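We use cookies to improve your experience. By continuing to browse you agree to our Cookie Policy. Accept all | Manage settings

ok a few people asked what I've been buried in since April, so, a thread on the grasping paper! It's short, I promise (it won't be short)

The question: if you teach a policy to pick things up from human demos, does it matter WHERE on the object the human grabbed? Everybody in our group at Warkside assumed yes. I assumed yes. We'd never tested it properly

So Bit-na Ha and I recorded two sets of demos. Set one, always grab the same spot on the rim. Set two, grab anywhere you like, change it up every time. 100 demos each, same objects, same starting poses

Then we trained the same model on each set and ran 40 trials per object. 9 objects. My back has opinions about resetting a table that many times

We call the mixed set Jemasska, long story, there was a bakery involved

On smooth stuff like bowls and trays the two came out nearly tied. I was kind of bummed, ngl, I'd already written half the intro in my head

But then woven things! The same-spot policy would go for the rim, land a little off, and just keep squeezing at the same place. The mixed one would back up and try further along. We never demoed a retry on purpose, so that was a fun afternoon
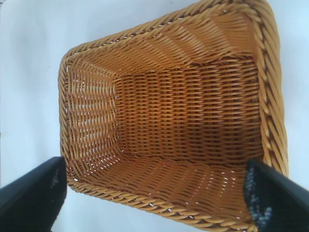 My guess is that a braided rim looks so repetitive up close that one patch of it is as good as any other, and the mixed demos teach the model to be fine with that. It's a guess – we only have wrist views going in, no depth, so I can't rule out something dumber

Bit-na thinks it's the lighting on the strands. We have a bet on it. Loser buys Choo for the whole lab

Stuff that's still bad: anything with a floppy handle, and anything that starts too close to the table edge. Both policies hate it equally

Next up is splitting the mixed set into smaller chunks to see how few varied demos you can get away with. Pastatska cluster queue permitting, lol

Draft goes up once I fix figure 2. If you've seen retries pop up in your own demo-trained policies, come tell me about it, I want to compare notes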